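Socks, boxes and the great January put-away

By Domenica Fankhauser
January 15, 2021

Print this post | E-mail to a friend 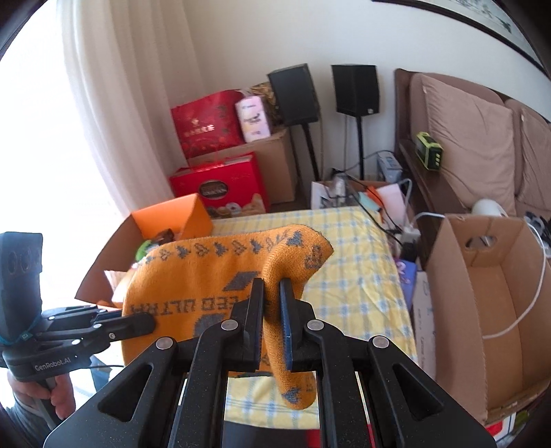
Sock number one, on its way to the pile. Excuse the state of the corner behind!

So I have finally started on the spare room. I say spare room, but it's really the room where everything goes when someone rings to say they're ten minutes away. There's a bed in there, and the old brown sofa we couldn't bear to put out for the council pick-up, and the speakers on their stands (I still hold that they sound better in there than they ever did in the lounge), and between all of those there is Stuff. Since Christmas there has been a great deal more of it.

I began with the bed, because my theory is that if you clear the bed you have somewhere to put things while you sort out the rest. The yellow and blue check blanket went on top and that became the sorting table. I've tried sorting on the floor and my knees have views about it.

First up was socks. I don't know how other households manage their socks, but ours migrate. They get into gift bags, they get into the sleeves of jumpers, and I once found one in the bread bin and never got a straight answer out of anyone. The orange one is a favourite of mine, a lovely loud thing with grey hearts and diamonds printed all over, and I'd been wearing its mate with a plain navy one for most of September on the principle that no one looks at your feet. Reunited at last! They've been rolled into a ball and put in the drawer like the respectable pair they are.

My sock method, for what it's worth, came from Bronisława Cieślak, who lived two doors down from us in Mundalwood when I was first married and had four boys and a mangle. Lay them all out flat, toes facing you. Pair the bright ones first. The bright ones go quickly and you feel like a champion, and then you've got enough puff left for the black ones, which are all slightly different and will break your heart. Anything without a partner goes in a bag on the back of the door for 6 weeks, and if its mate hasn't turned up by then it becomes a duster. She was quite ruthless about it. I tend to give mine a bit longer.

Then there are the gift bags. I cannot throw out a gift bag. The big red one with the gold writing is in beautiful nick, and the gold patterned one behind it has another birthday or two left in it for sure. My mother ironed wrapping paper (she really did, on the cool setting, with a tea towel over the top) so I come by it naturally. My rule this year is that all the gift bags must fit inside one gift bag, folded flat, and whatever won't go in gets handed over to my sister, who has no rules at all.

The red biscuit box is staying where it is for now. I know perfectly well that it should be in the kitchen. If it goes in the kitchen it will be finished by Sunday, and if it stays in there under the bags I can have one with my cup of tea as a reward for doing a bit more. I call that management.

Cardboard is the real trouble. I had a lovely big empty box with a handle hole over by the sofa and I'd earmarked it for the op shop run, and then a white cable had gone through the handle hole and I thought, right, well, that's tomorrow's job. Cables are always tomorrow's job! There's a power strip on the go between the bed and the sofa with so many leads coming and going that I'm a bit scared to pull on any of them. My plan is to unplug one at a time, wait for a shout from some other part of the house, and label it with masking tape if nobody shouts. I did the study like that a couple of years back and it took an entire afternoon, but I've never once had to crawl under that desk since.

The radio has moved to the arm of the sofa for the duration. It's the green and black one, and it's the best company in the world for this sort of work. Get yourself a radio programme with talking in it, not music. With music I end up sitting down on the cushions to listen, and that's the end of the afternoon.

What's left, then: everything along the wall under the speakers, the paper bag and the bits and bobs beside it, the cables (groan), and a decision about the sofa. I'd like to get a proper set of shelves in there, and I've been measuring up. The wall will take 88 centimetres if I shift the speaker stands along, and I've put 2 cups of tea's worth of thinking into whether I want to shift them. The sheers can stay up. They let in such nice light that I forgive them for needing a wash.

If anyone has a good way of storing tissue paper so that it doesn't come out looking like it's been slept on, please do leave me a comment. I've tried rolling it around a cardboard tube and it was fine until the tube went missing. I'll report back on the cables next week, if I haven't put us all in the dark.

Contact Domenica | © Domenica Fankhauser, all rights reserved | Back to top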